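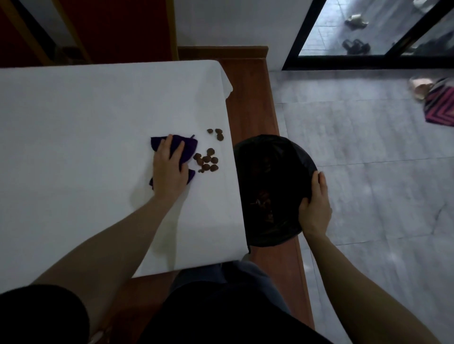
Clearing tables after the seed and bead sessions

The craft room at Kulholm was used for 312 sessions last year, and most of the complaints we get are still about the tables. People arrive for the afternoon group and find crumbs or bits of dried seed left over from the morning. Please clear your own table before you go. It takes less than 5 minutes.

Hongmei Lü, who looks after the room bookings, has asked us to pass on the method her group uses. Work with a cloth in one hand and an open trash bag in the other. Hold the rim of the bag up against the edge of the table and wipe toward it, so that whatever is on the table goes over the edge and into the bag. Small round pieces roll, so go slowly for the last few inches and keep the cloth flat under your palm. If a few get away from the main pile, go back for them with a second pass.

Use a dry cloth first. A damp one picks up dust well, but it also leaves marks on the white covers, and crumbs stick to it and get carried to the next table. The dark cloths are in the drawer under the sink. Shake them out over the bag when you are done and put them in the wash bin — not back in the drawer.

The white covers stay on the tables between sessions. Check that the corners hang straight and smooth out any folds before you wipe. If a cover is torn or badly stained, leave a note in the bookings folder and it will be changed.

Tie the bag when it is half full and take it to the bins by the side door. New bags come in a box of 100 and are kept on the bottom shelf of the supply closet. Zhenhua Wei orders them, so let him know when the box is getting low.

The Trarari group has the room in the mornings through October. Anyone wanting an afternoon slot should speak to Hongmei.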